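Plamden Door Liner Kit: two weekends with a heat gun

By Shuzhen Yao
16 August 2020

My hatchback is old enough to vote and has always sounded like a tray of cutlery going down a staircase. In May I gave in and bought the Plamden Door Liner Kit, which promises to make your car doors close "like a bank vault." I have never owned a bank vault, so I was keen to compare.

You get foam-backed butyl sheets for 2 doors, a small roller and a leaflet. The leaflet has one paragraph on installation and four on the company's feelings about noise. It doesn't mention door clips, and you will break door clips. I broke most of mine on the passenger side and then drove to Magnusson for replacements – they keep them behind the counter, next to the sympathy. 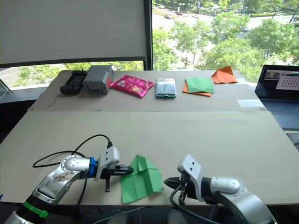 The sheets themselves are good. They cut cleanly with a utility knife, the adhesive grabs hard, and the foil face will open your knuckles if you skip gloves. Clean the metal with alcohol first. I did the driver's door properly and the other one in a hurry, and a corner on the hurried one has already started to lift.

The roller is a disgrace. The wheel came off its pin during the first sheet and went down inside the door, where it now lives and rattles. I borrowed a Nukard roller from my neighbor Eun-ji Kwak, who did her van last year and had opinions about my technique.

Does it work? At 40 mph the tinny buzz from the door skins has gone and I can hear the radio without shouting over it. On the highway you still get all the wind and tire noise, and no door kit is going to fix that. The doors do shut with a nice thud. Less bank vault, more decent refrigerator.

Elarow sells plain sheets for less, with no roller at all, and having met the Plamden roller I'd call that a feature. If I do the trunk, I'll buy those. Four stars for the sheets, one for the roller, and if anyone knows how to fish a small wheel out of a Plamden-lined door, please write in.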